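Hevis Simulator Guide
Section 7: Contact faults in the drawer task
3 comments | 12 shares

This section covers fault 248 (unexpected contact), which stops the arm when the hand touches the cabinet before the handle is reached. Read it before you run the task on a real arm.

7.1 Clearing the fault

1. Press Pause. Do not press Reset yet, as this wipes the contact record.
2. Open the Contacts panel and note the first entry. Later entries are usually the same knock repeated.
3. Save the run under a new name.
4. Press Reset. The arm goes back to its start pose and both drawers close.

Note: If the panel is blank, logging was switched off. Turn it on under Settings and run the task again from the same seed.

7.2 Finding the cause

In March we traced a batch of failed runs in the Rarkgate test set. Out of 602 runs, 83 stopped with fault 248. The planner was aiming at the top front edge of the cabinet instead of the handle. The cabinet model had been replaced with a taller one and the handle offsets in the task file still belonged to the old one.

To check for this:

1. Load the saved run and step forward to the first contact.
2. Compare the height of the fingertips with the height of the handle you want.
3. If the hand is level with the cabinet top, open the task file and look at handle_offset.
4. Enter the offset supplied with the cabinet model.
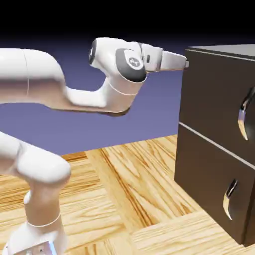
5. Set the approach gap to no less than 590 steps before contact, so the planner has room to correct its height.
6. Run the task again with the Kashyap planner at half speed.

Caution: Do not raise the contact limit to get rid of the fault. The run will carry on, but the arm will push against the cabinet. On a real arm this can damage the fingers or tip the cabinet over.

Caution: Keep people out of the arm's reach during the first run after any change to the offsets.

If fault 248 comes back with the correct offset, send the saved run to Himen support with the task file attached.

Himen support | Copyright Hevis | Back to top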